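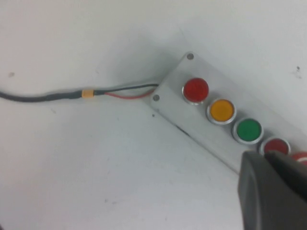

Five-lamp indicator panel, brushed aluminum, with the cable coming in at the left end.

Indicator Panels: Questions We Get
Compiled by Raghda Tannous, Domthorpe Bench Supplies
Updated May 14, 2026

Why are the lamps different colors?
So you can tell them apart from across a bench. People like to believe red always means danger and green always means fine. A lamp means whatever the person who wired it decided it means. Read the drawing that goes with your panel, and if there isn't a drawing, don't guess.

There are two reds on mine. Are they the same signal?
Don't assume so. Two lamps of similar color can be on separate circuits. Write the meaning next to each one. A strip of tape and a pen will do more for you than a good memory.

A lamp looks bright. Does that mean it's on?
Maybe. A glossy colored lens picks up overhead light and can look lit when it isn't. Shade it with your hand and look again. We get more returns over this than over real faults.

Can I tell the voltage from the wire colors?
No. Red and black suggest positive and negative on a low-voltage DC supply, and plenty of people follow that habit, but a color is only a habit. Check the rating on the paperwork and then check the supply with a meter. Anyone who tells you over the phone that "red and black is always 12 volts" is selling you something.

What is the black sleeving on the cable for?
Heat-shrink covers the place where the outer jacket stops and the separate wires come out. It tidies the end and takes a little of the strain. It won't save a cable that gets yanked every day. Clamp the cable to the bench a short way back from the panel.

Is brushed aluminum worth paying extra for?
It hides fingerprints better than a polished finish. I've seen it described as "industrial grade," which tells you nothing. Ask how thick the plate is.

What should I clean it with?
A dry cloth. For grease, a cloth slightly damp with dish soap and water, with the power off. Skip the scouring pads, and skip the Rizk metal polish that a customer swore by. It left a white crust around every chrome ring.

How tight should the end screws be?
Snug. Small screws strip easily, and a panel on a flat bench isn't going anywhere. Use a driver that fits the head.

Will your lamps last 100,000 hours?
We don't print that number. Hernán Puma, who handles our repairs, would like to meet whoever sat and timed it.

Can I swap a single lamp?
On the Gistby panels, yes. On the older Kovex ones the lamps are glued, and prying one out usually marks the plate. Spare Gistby lamps will be back in stock in September.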